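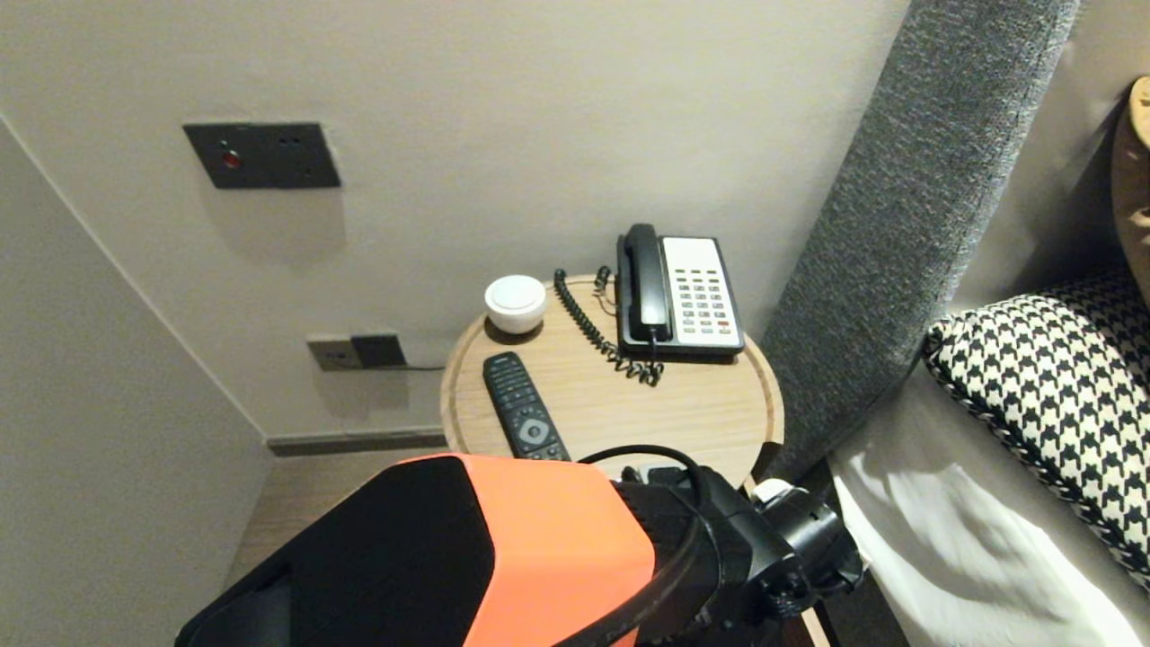
Figure 3. Bedside table used in the bedroom tasks, with the television remote on the tabletop. Head camera view.

3.2 Collecting demonstrations

All bedroom demonstrations were recorded in the furnished guest room at Kestham. The operator drives the arm by remote control with the Hillard hand controller and sees the head view and the wrist view side by side. We set the control rate at 30 Hz for both arm and gripper. An episode starts when the operator presses the foot pedal and ends when the pedal is pressed again, so pauses during the approach are kept in the data.
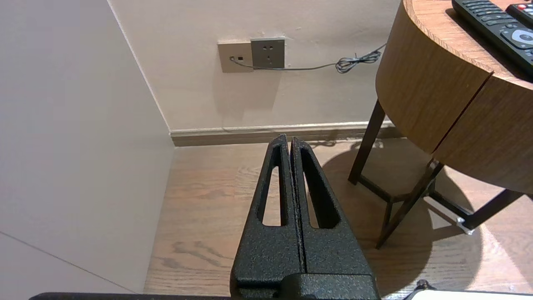
We asked operators to begin each episode with the fingers closed and to open them only on the final approach. In our August pilot, operators who started with open fingers tended to push small objects toward the wall. The starting pose of the arm was changed after every 5 episodes. Operators were free to choose their own path to the object, and we did not smooth the paths afterward.

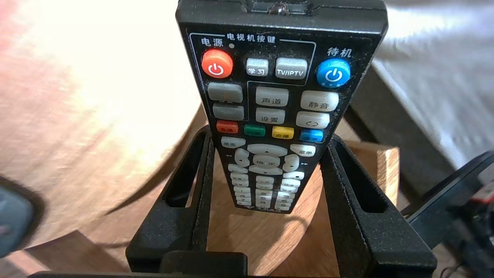 3.3 Objects and grasps

Remote controls are long, thin and light, and a small error in finger height changes how they sit in the grip. We therefore gave operators one rule for this object: grip it near the narrow end and hold it upright before moving to the goal. We recorded 100 episodes of the remote task and kept 74 for training. The rest were dropped for lost wrist video or for a pedal press in the wrong place. Labels were added with the Bensaid annotation tool, which marks approach, grasp, lift and release as separate segments.
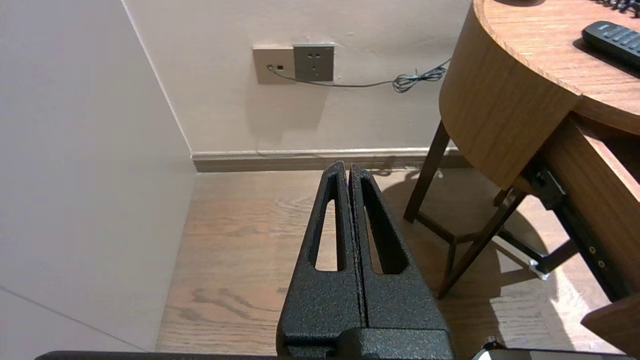

Figure 4. Wrist camera view with the gripper closed, beside the round table.

The policy is trained on the Cuvmont codebase with both camera streams as input. Wall sockets, cables and table legs often fill much of the wrist view when the arm is low, and we left these frames in the training set.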